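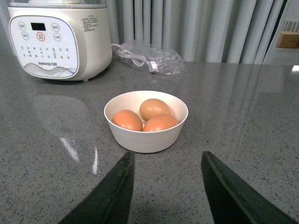

I have never been any good at boiling eggs, and I say that as someone who has eaten one for breakfast most mornings of her adult life. My mother did hers by instinct, humming along to the radio and lifting the pan off at some moment known only to her, and I have always assumed the knack would arrive in me one day, like grey hair. The grey hair came. So this August I gave in and bought an egg cooker, a white Joyoung with a rounded control panel, a little black display and a whole grid of functions printed in Chinese, of which I can read precisely none. Three brown eggs in the small white bowl seemed a sensible number to begin with – one for me, one for Todor, and one to be sacrificed to science.

Todor, who is my husband and a great believer in instructions, wanted to translate every label before we so much as plugged it in. I wanted breakfast. We settled on ringing Amra Mladenović, my old friend from the Grostport days, who has had an egg cooker for years and talks about it the way other people talk about their dogs. She told me to ignore most of the functions to begin with, pick one, write down what I'd pressed and see what sort of egg I got. Then change one thing and try again. It's so obvious, isn't it, and I would never have thought of it!

The button in the middle has a red-orange ring round it while the others are outlined in grey, so naturally that was the one I went for (I do like it when a thing makes itself easy to find). The first egg was firm right the way through, perfectly nice sliced on toast with a bit of salt, but no use at all for dipping. The second go was better. By the end of the week we had got through more eggs than I care to admit, and I had a page of notes stuck to the fridge with things like "too runny, T. liked it" and "lovely, but what did I press?"

I still haven't decided where it should live. The grey speckled worktop shows it off rather well, but there's the cord to think of, and I'm forever putting down shopping and post and mugs of tea in exactly that spot. The cupboard under the bread bin would do if I moved the big casserole, and the big casserole has nowhere else to go. Todor suggests the top shelf. Todor is tall.

Anyway, I'd love to hear how you like yours, and whether anyone has tried steaming other things in one of these – Amra swears by little pots of custard, and I've promised her I'll have a go before the evenings draw in. I shall need to buy more eggs first.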